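The Return of the Tea Corner
August 1, 2019

Demand for small, fitted drinks stations in rented flats and shared offices has grown steadily, according to Plukow, the interiors firm, which now includes one in every kitchen plan it draws up. The firm's Minix range allows 850 millimetres of worktop for the purpose, enough for a kettle, two mugs and a tray.

The principle is a modest one. A short run of counter is set between upright panels, with a wall surface behind it that will bear steam and the occasional splash. White remains the most requested finish for the worktop, and brick patterns in grey or beige are preferred for the wall.

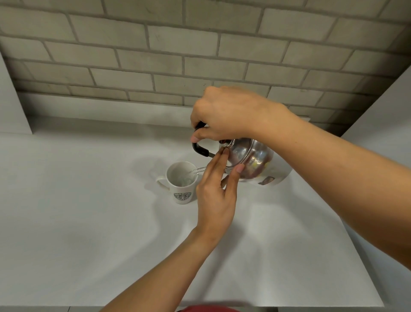

Water is poured from a stainless steel kettle at a white counter with a brick-pattern wall.

Designers advise that the kettle be chosen with the counter in mind. A polished metal body reflects light into a recess that may otherwise be dim, although it requires regular wiping. Spouts deserve equal attention: a narrow one gives a thin, steady stream and allows a single mug to be filled with little waste.
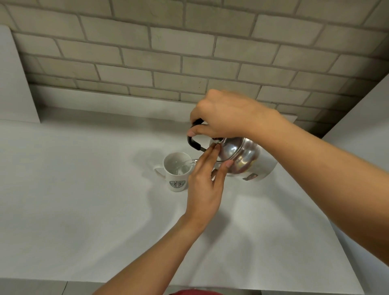
Storage is the matter on which opinion divides. Telum, a rival supplier, favours open shelves directly over the counter, while Plukow keeps its wall clear and places mugs in a drawer below - an arrangement that adds 100 millimetres to the depth of the unit. Both firms expect to show revised designs in November.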